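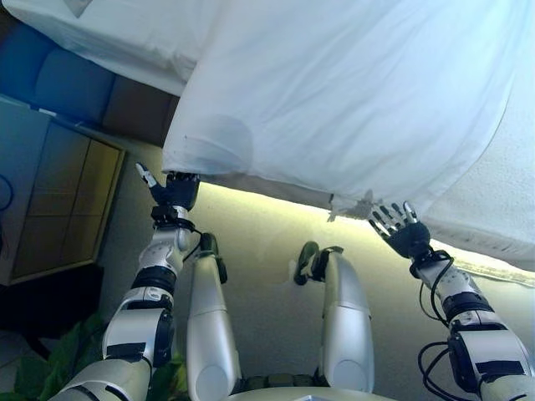

Lista de discussão: Rouparia e Hotelaria

Assunto: Re: [rouparia] Lençóis com bainha desfiada: critério de separação e encaminhamento

De: Macarena Barroso
Para: Lista Rouparia e Hotelaria
Hora: 16h42

Prezadas e prezados,

Agradeço a mensagem da colega Suqin Ding, que transcrevo parcialmente mais abaixo, e respondo em nome da Coordenação de Rouparia da Residência Bindmont. O tema foi tratado na reunião interna de outubro e as orientações seguintes passam a valer para os três pavilhões a partir do próximo ciclo de lavagem.

Inicio pelo ponto que gerou mais dúvidas. Lençol branco com fiapo ou retalho pendente na borda inferior não deve voltar à prateleira, ainda que o restante do tecido esteja em bom estado. O fiapo prende-se nas outras peças durante a centrifugação, e o que era um dano de poucos centímetros passa a ocupar metade da bainha na lavagem seguinte. A peça deve ser retirada no momento da conferência, antes da dobra, e colocada na caixa de costura.

A conferência faz-se com o lençol suspenso. Segura-se um canto com uma das mãos e passa-se a outra, aberta, por baixo do tecido, acompanhando a bainha de ponta a ponta. Convém que haja luz forte no local. O tecido branco e levemente amarrotado esconde bem os furos pequenos quando está sobre a bancada, e vários deles só têm sido notados no quarto, já com a cama feita. As dobras rasas deixadas pela secagem não constituem defeito e não justificam a separação da peça.

Quanto à classificação, ficam mantidas as categorias que a lista já conhece, com a redação abaixo.

Categoria A. Peça íntegra. Segue para dobra e prateleira.

Categoria B. Bainha descosturada, sem perda de tecido. Segue para costura e retorna ao uso no mesmo tamanho.

Categoria C. Borda desfiada ou rasgada, com perda de tecido. Segue para costura, onde se decide entre refazer a bainha com redução do comprimento ou reaproveitar o pano em peça menor.

Categoria D. Tecido gasto no centro, transparente contra a luz ou com rasgo fora da borda. Baixa definitiva.

Um esclarecimento sobre a categoria C, em que tem havido divergência entre turnos. O retalho pendente não deve ser arrancado com a mão. Puxar o fio abre a trama no sentido do comprimento e transforma uma peça recuperável em peça de baixa. Se for necessário retirar a parte solta para transportar o lençol, corta-se com tesoura, deixando uma pequena margem, e a costura faz o acabamento. Peço às chefias de turno que verifiquem se há tesoura disponível em cada bancada de conferência; no pavilhão norte faltava na última visita.

Passo aos números solicitados. No último inventário foram conferidos 900 lençóis brancos de solteiro. Desses, 151 foram separados por algum defeito de borda, somando as categorias B e C. A costura recuperou 100. Os demais aguardam decisão e permanecem em depósito, identificados, sem autorização para uso em cama. A oficina Wuroron, que nos atende na costura, informou que consegue receber um novo lote de 100 peças ainda neste mês, desde que venham lavadas, secas e separadas por categoria. Lotes misturados serão devolvidos sem serviço, conforme já ocorreu uma vez.

Sobre a redução do comprimento, a colega pergunta qual é o limite aceitável. A orientação é que o lençol, depois de refeita a bainha, ainda permita a dobra sob o colchão na cabeceira e nos pés. Se só permitir em uma das extremidades, a peça deixa de ser lençol de cama e passa a ser usada como forro de carrinho ou proteção de prateleira. A etiqueta deve ser trocada nesse momento. Encontramos em uso peças encurtadas com a etiqueta antiga, o que obriga a equipe dos quartos a refazer a cama quando percebe a falta de pano.

Por fim, a questão do chão. O lençol comprido, erguido na altura do peito, fica com a barra muito próxima do piso, e basta um descuido para que encoste. Peça que tocar o piso volta para a lavagem, sem exceção, inclusive a que acabou de sair da secadora. Quem tiver dificuldade de manter o lençol suspenso deve fazer a conferência em dupla, ou apoiar a parte já verificada na bancada e avançar por trechos.

Ficam abertas duas pendências, para as quais peço contribuição dos colegas de outras instituições:

1. Alguém adota marcação na própria peça para indicar quantas vezes a bainha foi refeita? Pensamos em um ponto de linha colorida junto à etiqueta, mas receamos que se perca nas lavagens em temperatura alta.

2. O fornecedor Hassanpour oferece lençóis com bainha dupla, por valor superior. Gostaríamos de ouvir quem já comprou e possa informar como a borda se comporta depois de alguns meses de uso contínuo.

Respostas podem ser enviadas à própria lista, para que fiquem no arquivo.

Atenciosamente,

Macarena Barroso
Coordenação de Rouparia
Residência Bindmont

----- Mensagem anterior -----
De: Suqin Ding
Para: Lista Rouparia e Hotelaria
Hora: 09h15
Assunto: [rouparia] Lençóis com bainha desfiada: critério de separação e encaminhamento

> Prezados colegas,
>
> Escrevo pela equipe de hotelaria do pavilhão sul. Nas últimas semanas temos
> recebido da lavanderia lençóis brancos dobrados na categoria A que, ao serem
> abertos no quarto, apresentam a barra desfiada. Em alguns casos há um pedaço
> de tecido solto, preso por poucos fios.
>
> O senhor Zhenhua Shi, responsável pelo turno da manhã, entende que essas
> peças podem ser usadas, uma vez que a barra fica embutida sob o colchão e
> não é vista pelo residente. A senhora Yanling Yan, do turno da tarde, vem
> recolhendo todas e devolvendo à lavanderia, o que deixou o armário do
> segundo andar sem reserva por duas noites.
>
> Solicito, portanto, posição da coordenação sobre os seguintes pontos:
>
> a) se o lençol com borda desfiada pode ser usado em caráter provisório
> quando não houver reserva;
>
> b) em que etapa o defeito deve ser identificado, e por quem;
>
> c) até que comprimento um lençol pode ser encurtado na costura;
>
> d) quantas peças estão hoje fora de circulação por esse motivo.
>
> Informo ainda que o auxiliar Zixuan Peng preparou uma folha de registro
> para anotar o andar, o turno e o tipo de defeito. Se a coordenação
> aprovar o modelo, podemos adotá-lo de imediato.
>
> Cordialmente,
>
> Suqin Ding
> Hotelaria, pavilhão sul

----- Complemento de Macarena Barroso, 17h05 -----

Prezada Suqin, prezados colegas,

Verifico que deixei sem resposta o item a) e a menção à folha de registro.

Item a). O uso provisório fica autorizado somente para a categoria B, por uma noite, com anotação na folha do turno e recolhimento da peça pela manhã. Para a categoria C não há autorização, mesmo na falta de reserva. Nessa hipótese, o turno deve solicitar peças ao pavilhão mais próximo, por telefone, e registrar o empréstimo.

Folha de registro. O modelo está aprovado, com um acréscimo: coluna para indicar se o dano está na barra inferior, na lateral ou no canto. A oficina de costura pediu essa informação, pois o canto exige refazer duas bainhas e altera o prazo de entrega. Peço que a versão corrigida seja deixada na pasta da rouparia e que as folhas antigas sejam recolhidas ao final do turno da noite.

A reserva do segundo andar será recomposta com as peças que voltaram da costura. A retirada pode ser feita no balcão da rouparia entre 7h30 e 11h, mediante assinatura.

Atenciosamente,

Macarena Barroso

--
Para deixar de receber as mensagens desta lista, envie um e-mail em branco ao endereço de administração com o assunto "sair". O arquivo das discussões pode ser consultado pelos assinantes.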